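Trays on the bench: how I lay out a small wiring job

Most of the faults I have introduced into my own projects came from the ten minutes before the soldering iron was switched on.

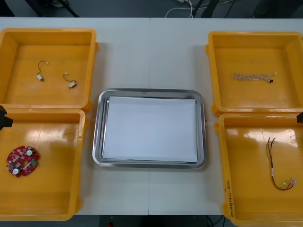
Why trays at all

I used to work straight off the bench top. The parts came out of their bags, the bags went in a heap, and the leads ended up under my elbow. A white surface helps, as dark wire shows up well against it, but a white surface on its own does nothing to stop a small connector rolling or being swept along by a sleeve. My bench top is in two panels with a seam between them, and a seam will take a pin, a crimp terminal or a small screw and keep it until the next proper clean.

The present arrangement is four orange-yellow plastic trays, one towards each corner, with a stainless-steel tray in the centre. I have been using it since December on the rebuild of a small lamp controller, which has the working name Clukanine for reasons that belong to another post. The method is not specific to that project. I used it again for a fan speed board and for a doorbell.

The plastic trays were sold under the name Prulten by a catering supplier and I believe they are meant for food preparation. They have thick rims that flare slightly, which makes them easy to pick up with one hand, and small lugs on the sides. I have no use for the lugs. The floors are glossy. This is the one thing I would change, for reasons given further down.

One tray, one kind of thing

The rule is that a tray holds one category of item and nothing else. For the current job the categories are as follows.

Upper left: short leads. There are two of these, dark wire, each with a tiny white plug at one end and a light-grey connector block at the other.

Lower left: the board. It is a round red one with a notched outline, and it gets a tray to itself.

Upper right: the long braided cable, twisted from pale white and grey strands, with the small black connector at its end.

Lower right: the thin multicoloured wires, in red, black, yellow and green.

The categories are decided by how the items behave when picked up. Short leads are stiff enough to lift singly. Thin multicoloured wire is not, and if it shares a tray with anything that has a plug on it, the two will come out together. I had a board dragged off the edge of the bench this way last year. It landed component side down and took a capacitor off at the leg. The repair took an evening, most of it spent cleaning the pads.

The board should never share. It has small surface-mounted parts all over it and a lobed edge that wire catches on very readily. A board with a smooth rectangular outline is more forgiving, but I would still keep it on its own.

Position on the bench

I am right-handed. The iron stands off to the right of the trays, beyond the reach of anything I am likely to knock. The loose wire goes nearest the iron as it is what I pick up most often. The board goes lower left so that it is close to me without being in the path between the wire and the iron.

Things used once or twice go to the far side. The braided cable is fitted last, so it is at the upper right and stays there until the enclosure is ready. The short leads are fitted second to last. If the order of work changes, I move the trays and leave their contents alone. Moving a tray takes a second and nothing gets mixed up.

A left-handed person would presumably mirror the whole arrangement. I have not tried it.

The steel tray and the paper

The centre tray is where work is done. It is stainless steel with rounded corners and a wide rim, and it holds a stack of plain white paper lying flat. The stack covers most of the floor and leaves a narrow band of metal round the outside.

The paper does several jobs. It insulates the underside of a board from the metal, which matters if there is any chance of a charged capacitor. It gives a plain background for looking at small parts. It can be written on, so the pin order of a connector can be noted directly beside the connector while it is in front of me. When a sheet is marked, scorched or sticky with flux, it comes off the top and there is a clean one under it.

I buy the paper in packs of 300 sheets, sold as Stivesura layout paper, and a pack has lasted me longer than expected. Ordinary printer paper works as well. I did try the coated kind once, and flux residue stayed wet on the surface and transferred to my fingers. Uncoated is better.

I do not square up the stack. A slight offset between sheets makes it easier to lift only the top one.

Sheets with pin notes on them go in a folder with the project name. Everything else goes in the recycling, except pieces with solder on them, which I put in the ordinary bin.

A note on static

Plain plastic trays are not antistatic and I make no claim that they are. For boards of any value, use a proper conductive tray or leave the board in its shielding bag until it is wanted, and wear a strap. For the Clukanine I accepted the risk. The board is cheap and I have a spare in the drawer. I would not do the same with anything that had been expensive or was difficult to replace.

The steel tray is likewise not connected to anything. It would be easy enough to run an earth lead to it through the usual resistor, and this is on the list.

Handling wire

Thin wire should be laid in the tray as a loop, with no knots and no tight coil. A tight coil sets, and the set then has to be worked out again before the wire will lie along the edge of an enclosure. I leave the loop long and accept that it takes up most of the tray.

For the short leads I do not attempt to straighten anything. They will take whatever curve they were packed in, and pulling on a small crimped plug to get a curve out is a good way to loosen the crimp. Hold the plug by its body when fitting it. If it will not go in with light pressure, turn it over and look at it again.

A braided cable needs somewhat more attention at the ends than in the middle. Before it is fitted I run it between finger and thumb from one end to the other, feeling for a broken strand. Then it goes back into its tray, stretched out along the length.

Checking before starting

With the trays filled I check three things, always in the same order — contents, condition, order of work.

Contents means going round the trays against the parts list. I do this with the list in my hand and tick with a pencil.

Condition means looking at each item. For leads, this is the crimp at the plug and the point at which the wire enters the block. For the board, it is the taller components, particularly round capacitors, which take the knocks before anything else does. For loose wire, it is the insulation.

Order of work means putting a finger on each tray in the sequence in which it will be used. It sounds excessive. It has twice shown me that a lead had to be fitted before the board was screwed down, which would otherwise have meant taking the board out again.

The whole check is quicker than finding my glasses.

Problems with this arrangement

The glossy floors reflect the ceiling light. In the two lower trays the reflection is strong enough to hide a small part if it lies in the wrong place. Turning the tray a little usually clears it. A matt tray of the same size would be preferable, and Doherty, the hardware shop near the station, has had some in grey, but they were shallower and the rims were thin.

The colour is also not ideal. Yellow wire on an orange-yellow floor is harder to see than red or black. I considered lining the trays with paper, as in the centre one, and decided against it. A short lead can slide under a sheet and be thrown out with it.

Five trays take up a fair amount of bench. On a narrow table I would drop one of the upper pair and keep its contents in a bag until needed.

Putting away

At the end of a session the trays stay as they are if the bench is not wanted for anything else. If it is, I stack them with a sheet of paper between each, loose wire at the bottom and the board on top. They do not nest deeply enough to press on the contents, provided nothing stands higher than the rim. Check this before stacking. A connector standing on end will be flattened.

The steel tray gets wiped out with isopropyl alcohol once its paper has been lifted. Solder balls collect in the narrow band round the edge and want removing before the paper goes back, otherwise they work their way underneath and the top sheet no longer lies flat.

The plastic trays are washed in warm water with a little washing-up liquid and left to dry overnight. I keep alcohol off them. It left a dull patch on an earlier set from another maker, and although a dull patch would cure the reflections, I would want to try it on the underside first.

The next post will cover the enclosure for the Clukanine, including the cable exit, which is at present too small for the braided cable and will have to be drilled out.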